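Veltilthorpe Guest House – Year-End Room Inspection
Inspected 2018-12-29
Building: main house, built 1931
Checked by: Elvira Sotelo
Ratings: OK / Fix / Watch

ENTRY AND STAIRS
Front door closes and latches on its own – OK
Handrail, first flight – Fix. Bottom bracket moves when pulled. Two new screws and a wall plug.
Handrail, second flight – OK
Stair lights – OK, all working. Switch plate on the upper landing is cracked. Fix.
Exit route clear – Watch. Boxes of holiday decorations were on the landing again. Moved to the cellar during the inspection.

SMOKE AND CO ALARMS
Hallway alarms tested with the button – OK
Kitchen alarm – Fix. Chirping. Battery replaced, but the base is yellowed and the date stamp can't be read. Replace the whole unit.
CO alarm by the boiler – OK
Alarm log up to date – Fix. Nothing entered after March.

BEDROOMS
Windows open fully and stay open – Fix in the back bedroom, where the sash drops. It is propped with a stick at the moment and should stay shut until the cord is replaced.
Blind cords secured to the wall – OK in all rooms but the children's room, where the cleat is missing.
Heaters at least 12 inches from bedding and curtains – Watch. The one in the children's room had been pushed closer. Moved back and the spot marked with tape.
Bedding care labels present, no tears, no loose stuffing – OK
Extension cords – Fix. One runs under the rug in the front bedroom. Take it out.

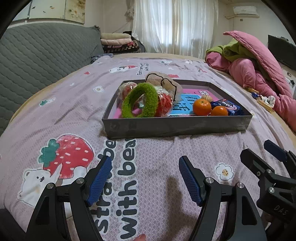 Correa wrote back on the heater item that tape won't last past the first vacuuming, and asked for a fixed wall bracket before the room is let again. Agreed – bracket added to the repair list.

BATHROOMS
Hot water at the tap – Watch. Upstairs read more than 120 F. Turn the heater down a notch and retest.
Outlet by the sink trips on test – OK
Non-slip strips in tub – Fix. Three are peeling at the corners.
Fan – OK, noisy.

KITCHEN AND CELLAR
Extinguisher, tag no. 1524 – OK, needle in the green. The pin seal is intact.
Range hood filter – Fix. Greasy. Soak or replace.
Cellar steps – Watch. The edge paint has worn off the top two.
Boiler service sticker – OK. Havodora did the last service and left the sheet in the folder.

REPAIR ORDER
Sash cord, handrail and kitchen alarm first. The blind cleat and heater bracket can be done on the same visit. The rest can wait for the regular maintenance day.

Signed: E. Sotelo
Copy to office folder 93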